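Twelve Years of the Same Voice at Six O'Clock

June 29, 2023

So my favorite local news anchor signed off for good last night and I am more upset than a grown adult should be. I've watched the evening news on Trellia since I moved to Fuvley, and that's 12 years of the same voice telling me about road closures while I burn the garlic.

I didn't even like her at first! She seemed stiff, and she had a way of pausing before the weather that made me think something terrible had happened. Then came the November flood, the bad one, and she was on air for 17 hours with hardly a break. She kept reading out the street names, all of them, over and over, in case somebody had just tuned in. Mine was on the list. I've been a fan ever since.

What I love about local reporters is how much of the job is plain old showing up. She started out on the Oshima morning show doing traffic, then moved to covering the school board (five hours of parking talk, live, with a straight face), and only after that did she get a desk. You could tell, too. When she interviewed the mayor about the bridge she knew which bridge, and she knew what he'd said about it two budgets ago.

The goodbye itself was short. They ran some old clips – the hair! – and she thanked the camera crew and the night editors before anybody else. Then she did the weather pause one more time, on purpose I think, and I completely lost it on the couch.
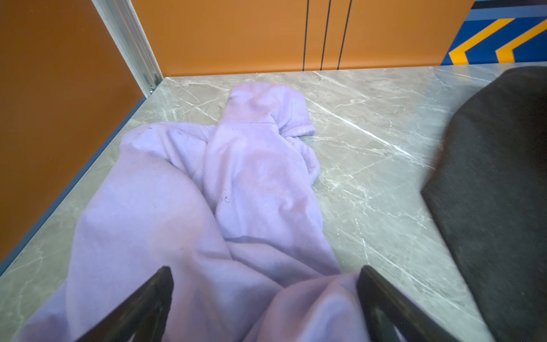

Anyway, the station says her slot goes to a pair of co-anchors from Tollen starting next week. I've seen a bit of their stuff online and they're fine, kind of bouncy. There's a lot of laughing between stories. My sister says I should give them a month before I start complaining, and I told her two weeks.

As for what she's doing next, she only said she'd be sleeping in and maybe writing something longer. I'd read it. If any of you remember her from the traffic days, leave me a comment, because I only caught the tail end of those and I'd love to hear about the helicopter thing.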